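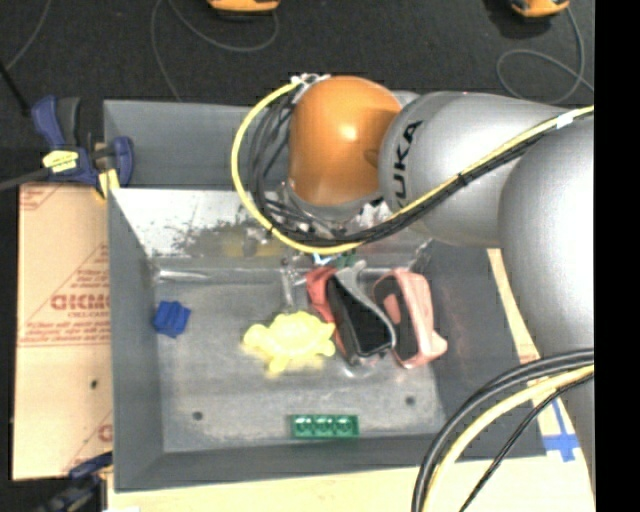 Unit 5: Open Bins and Loose Small Goods
Storage and Stockroom Practice
Instructor: Dineo Oosthuizen
Handout revised Apr 16, 2019

What this unit covers
Most of the goods we dealt with in the earlier units came in cartons. A carton has flat sides, a label and a known size. Loose goods have none of this, and they usually end up in an open bin. This unit deals with the bin itself, what goes in it, and how to check it. Bring your notes on shelf labels to class.

1. Terms
Bin: an open container with a floor and walls, used for loose items.
Near wall, far wall: named from where the person checking the bin stands.
Mixed bin: a bin holding items of more than one kind.
Footprint: the area of floor an item covers when it is lying at rest. The same item can have more than one footprint, depending on which side it lands on.
Dead corner: a corner where small items collect and are hard to get hold of.

2. The bin
Gray bins are common and will do for most stock. A bare metal interior is easy to wipe down, but it scuffs, and the marks stay. Look at the far wall in the photo at the top of this handout, where there are dark speckled wear marks next to strong white glare. Both make it harder to judge at a glance whether the surface is clean.

The floor of that bin also has two small round holes, one toward the lower left and one toward the lower right. If a bin has holes in the floor, compare them with the smallest item you plan to store. Screws, beads and loose caps need a liner or a different bin.

Shiny metal picks up color from whatever is near it. The pale yellow turtle has a soft yellow reflection at its lower edges, and a person checking the bin quickly may read its outline as larger than it is. Gert Joubert will bring a matte liner to class so we can compare the two surfaces.

3. The contents
A toy turtle has a rounded shell with stubby limbs and a head sticking out. It takes up more floor than the shell alone would suggest. When you plan a bin, measure across the limbs.

A small block with an angular, ridged shape is a different case. The deep-blue one sits close to the left wall. Items against a wall are easy to miss from that side of the bin, and there is less room for fingers. Slide the item toward the middle before picking it up.

Long items lying together should be separated before they are counted. Two that touch along their length can pass for one.

4. Weight and fill
For the class exercises, use these limits:
Single item: no more than 200 grams
Total contents: no more than 700 grams
Stop adding items once they start to lie on top of each other. In a mixed bin this happens well before the weight limit is reached.

5. Checking a bin
Step 1. Read the bin label and the stock sheet.
Step 2. Look along all the walls first, then the corners, then the middle.
Step 3. Move touching items apart.
Step 4. Write down each kind of item and the quantity.
Step 5. Have a second person repeat the check - without seeing your numbers.

If the two counts differ, empty the bin onto a tray and start again. Do not average them.

Exercise
Work in pairs. Fill a bin from the Cestow box, swap with another pair, and check theirs using the steps in section 5. Note which items were missed and where they were lying. Hand in one sheet per pair to Tumelo Pillay before the next class.

Reading
Course reader, chapter by Rüdiger Lenz on loose stock. The part on drawer units can be skipped until September.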